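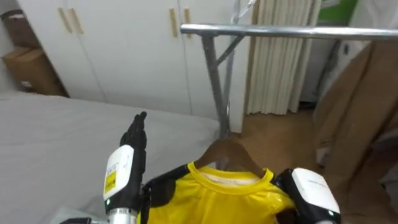

Do dried beans have to be soaked before they are cooked?

Most of the larger ones do, and they cook more evenly if they are. Lentils and split peas can go straight into the pan after a rinse.

Cooking with dried beans and lentils
Handout for session 2, Skollia Kitchen evening course
Tutor: Precious Ntuli

Welcome back, everyone, and thank you for bringing your own jars, which made the tidying up at the end of the first session so much easier. These notes cover what we talked through at the bench and a few things I meant to say and didn't get round to, as I spent far too long on the subject of onions. Keep them with your recipe booklet. The bean stew we cooked together is on page 31 of the booklet, so I haven't copied it out again.

Buying and keeping

Dried beans keep for a very long time, but they do get older, and old beans are stubborn. They take longer to soften, and now and then you will get a batch that stays chalky in the middle however patient you are with it. If that happens, please don't go home thinking you have done something wrong! It was almost certainly the beans. Buy from a shop that sells plenty of them, look for skins that are smooth and whole, and pass over a bag with a lot of dust or broken bits at the bottom.

At home, keep them in a jar with a good lid, away from the cooker and out of the sun. Write on the jar what they are and when you bought them. I know it seems fussy, and I know you think you will remember, but a white bean looks very like another white bean by December. Don't tip a new bag on top of the last handful of an old one either, or you will have some beans falling to mush while their neighbours are still hard.

Picking over and rinsing

Tip the beans on to a large plate or a pale tray and run your fingers through them. You are looking for small stones, bits of stalk and any bean that is badly shrivelled. Most bags have nothing in them at all. Teresa Lis found a stone in hers during the session, and we were all glad she had looked. Then rinse them in a sieve under the cold tap until the water runs clear.

Soaking

The long soak. Put the beans in a bowl that looks much too big for them and cover with plenty of cold water, as they will swell a good deal overnight. Leave them until the next day. In hot weather put the bowl in the fridge, or you may come down to find the water has started to bubble and smell sour, in which case throw the lot out and start again. Once they have had their soak, drain them, rinse them and cook them in fresh water.

The short soak. This is for the evening when you had every intention of soaking and went to bed instead. Bring the beans to the boil in plenty of water, let them bubble for a few minutes, take the pan off the heat, put the lid on and leave it for an hour or so. Drain and rinse as before. The texture isn't quite so even, to my mind, but for soup or anything mashed you would never notice.

Several of you asked about salt in the soaking water. I do it, a good spoonful in a big bowl, and I find the skins come out more tender and split less. Munther Ghanem's family never have, and his chickpeas are better than mine, so make of that what you will. If you do salt the soak, rinse well and go gently with salt later on.

A word about kidney beans

Please read this part even if you skip the rest. Raw red kidney beans contain something that can make you really quite ill, and only soaking followed by proper boiling deals with it. Soak them overnight, throw that water away, cover with fresh water, bring it up to a full rolling boil and keep it boiling hard for 15 minutes. After that you can turn it down and simmer until they are soft all the way through.

A slow cooker by itself may not get hot enough to do this job. Boil the beans in a pan first, for the full time, and then move them over. The short soak above isn't one I would use for kidney beans. Tinned ones have already been cooked and are fine as they are.

I treat black beans and borlotti the same way. It does them no harm and it saves me trying to remember which is which when I am tired. 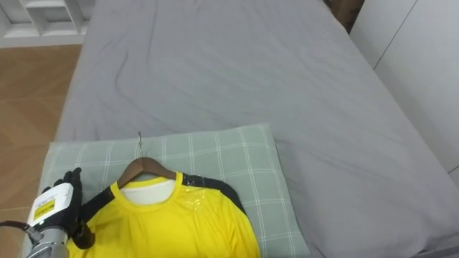
Fig. 2. Yellow short-sleeved shirt on a wooden hanger, laid on a checked pillow.

Simmering

Use a heavy pan if you have one. The big Rata pot we used in class is lovely, but an ordinary saucepan with a lid that fits is perfectly good. Cover the beans with fresh water to a couple of fingers' depth above them. Bring to the boil, skim off the grey froth with a spoon, and turn the heat down until the surface is only just moving. A fierce boil all the way through knocks the beans about and you end up with loose skins floating on top (kidney beans need their hard boil first, as above, and then they too can calm down).

Things that are nice in the pot:
Half an onion, left in one piece so that you can fish it out
A bay leaf
A clove or two of garlic, squashed
A glug of olive oil
A stick of celery, or just the leafy top

Things to leave until the beans are soft:
Tomatoes, fresh or tinned
Lemon juice
Vinegar
Wine

Anything sour toughens the skins and slows everything down. Ayanda Cele told us about a chilli that simmered all afternoon and was still rattling at supper time, and I would put money on the tomatoes having gone in at the start.

How long will it take?

I am always a bit reluctant to give times, as the age of the bean matters so much and so does the water where you live. Hard water makes for slow beans. A small pinch of bicarbonate of soda in the pot helps if yours is very hard, but do keep it small, or they will taste of soap.

Red split lentils are usually done in 20 minutes and will have collapsed by then, which is just what you want for soup or dal. Green and brown lentils take a little longer and hold their shape, so start trying them early if they are for a salad. Soaked haricot and cannellini beans want the best part of an hour and sometimes more. Chickpeas take longer again. Butter beans are the awkward ones, and can go from firm to falling apart while you are laying the table.

The only real test is to eat some. Take several from different parts of the pan, let them cool a little and bite them. They should be creamy right through, with no grainy centre. If one of them is hard, carry on, put the lid back and top up with water from the kettle if the beans are peeping out.

Salt them when they are nearly there. Then, if you can bear to wait, turn off the heat and let them sit in their own broth while you get on with something else. They go on taking in flavour as they cool, and they are far less likely to split.

The cooking water

Do keep it, apart from anything you soaked in. The liquid left after simmering is a light stock, slightly thick and very savoury, and it makes a much better soup than plain water would. I loosen mashed beans with it and put a ladleful into stews. Lindiwe Ngcobo cooks her rice in it and has promised to bring us some to try, which I am holding her to.

Storing what you have cooked

Cool them fairly quickly, get them into the fridge in their broth with a lid on, and use them within a few days. They freeze beautifully. Put them into tubs or bags with enough liquid to cover, leave a bit of room at the top, and label them. From the freezer they can go straight into a soup. For a salad, let them thaw in the fridge overnight and drain them well.

Before next time

Please cook one pot of any bean you like at home, and jot down in the back of your booklet what sort it was, how you soaked it and how long it took to soften. We will put all our timings up on the board and compare them, and I suspect they will be all over the place. Bring a small tub of the result if you can, as we will be making dips and dressings and it is much more fun with everybody's beans on the table.

You will also need a lemon, a small jar with a lid and an apron. I will bring the oil, the garlic and the tahini. If you are allergic to sesame, or cooking for someone who is, have a word with me at the start and I will set out a separate board and bowl for you.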